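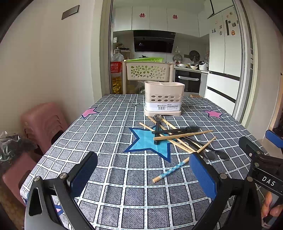 ## Sat, cutlery sorting, notes before I forget

Chopsticks and black spoons into the caddy, hand-held gripper. Dehua did the morning, me after lunch. Writing this standing up so excuse the spelling.

- Chopsticks still the worst. When they cross over each other the pads want to take two. Go in from the side, shallow, lift the top one first. The patterned one is easier to follow on playback than the plain ones.
- Long spoon: grab near the middle of the handle. By the bowl it swings round.
- Don't push the heap flat before starting. Jinfeng did this on Thursday's batch and it's too easy, canteen heaps never look like that.
- Cloth drags along if you press down. Keep teh tips a bit higher.

Target from Rirkholm is 700 good runs by end of March. We're well short. Would rather be short than send them rubbish.

### Canteen side

Long talk on the phone with the Rirkholm canteen. The arm is meant to take over the after-lunch cutlery sort, currently 2 people on it every shift. Trondo's plan says they move to serving and the late tea trolley, same hours. Fine on paper. But:

- The sort is their sit-down job. Serving is on your feet the whole time. One of them has a bad knee, asked if she could keep a seated task. No answer in the plan, I've put it to Trondo.
- It's also when they chat. Supervisor said they'd miss that more than the job, she certainly would.
- Who clears a jam? Plan says "operator". There is no operator. It'll be whoever's nearest, so they need proper training and the time for it, some 3 hours each I reckon, not a laminated sheet.
- They want a stop button reachable from the serving hatch. Reasonable. Asked Rivodo for a price.

Dehua thinks we should get one of the sorters in here to do a few runs with the gripper. Agree. They've been doing it 12 years and we're making up our own way of picking up a spoon.

### To do

- relabel this morning's runs, file names are one out (my fault)
- check pad wear, both fingers
- chase Trondo re seated work
- ask Jinfeng if he can redo the Thursday batch, heap left as it falls
- book a date for the canteen visit, Dehua to ring them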